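Packaging and Weighing of Mixed Small Goods Before Storage
Student project report, Logistics and Materials Handling, second year
Authors: Syafiqah Hidayat and Eino Oksanen
27 April 2025

1. Background

Our project started from a practical problem at the storage room in Matville. Goods arrive there in many kinds of packaging, and they must be weighed and put into crates before they go to the shelves. The room keeps a list of weights, but the list is often wrong. Our supervisor asked us to find out how much of the error comes from the packaging and how much comes from the way people work.

We used the records which the storage room has kept since last May. After we removed double entries, 2,246 of 2,311 lines could be used. The removed lines were mostly the same delivery written by two persons. We also did our own weighings during the spring term, on 35 deliveries from Wuisan and Flatham.

2. Kinds of packaging

We divided the packaging into three groups: stiff boxes, thin bags, and wrapping sheets. Stiff boxes gave us almost no trouble. They have a printed weight, and the printed weight was correct each time we checked it. 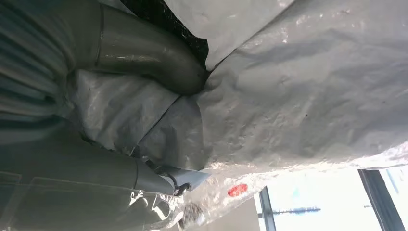 Wrapping sheets were the most difficult group for us. A sheet has no fixed shape, so it cannot be stacked, and one person may fold it while another only presses it together. The silver-grey kind is a good example of the problem: it is full of creases, it goes both over and under what lies near it, and one flap can be folded flat while the next part stands up in a point. In our first weighings we put such sheets directly on the scale, and the corners hung over and touched the table. The result then changed when we moved the sheet a little. Later we folded each sheet in four before weighing, and the readings became steady.

Thin bags are between these two groups. They are light, but air stays inside them and they take much space in a crate. They also slide easily from a pile. We learned to press the bag from the closed end towards the opening, and then to fold it once. It takes a few seconds more - but the crate can be closed without pushing.

3. The work table

At the beginning the scale stood near the wall, and the crates were on the floor. The worker had to turn and bend for every item. In the second half of the project we placed the scale in the middle of the table and a crate beside it, on the same table, so that an item could go from the scale into the crate in one movement.
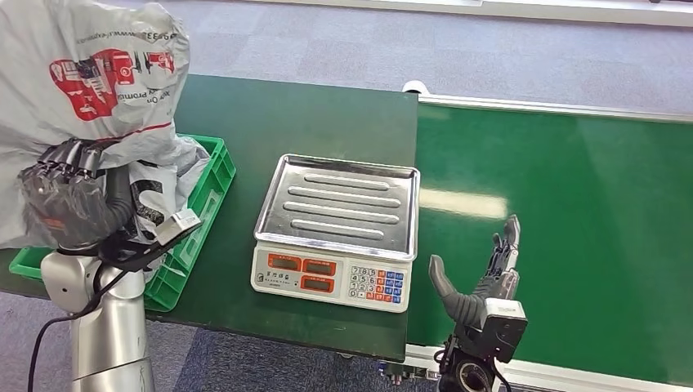

With this order we also changed the rule for writing. Before, the weight was written after the item was already in the crate, and sometimes it was forgotten. Now it is written while the item is still on the tray. Eino did most of the weighing and Syafiqah wrote the numbers in the Navalent sheet, and after each delivery we changed places.

4. Results

The forgotten weights became fewer after the new table order, and the wrong weights became fewer after we began to fold the sheets. We cannot say exactly which change helped more, as both came in the same two weeks. This is a weakness in our plan and we should have made the changes separately.

The deliveries from Flatham were easier than those from Wuisan. They had more boxes and fewer sheets.

5. What remains

The storage room wants to keep the new table order. We still need to write a short instruction for folding, with drawings, and test it with people who have not done this work before. The scale should also be checked with a known weight each morning, and we have proposed a place for this on the first line of the sheet.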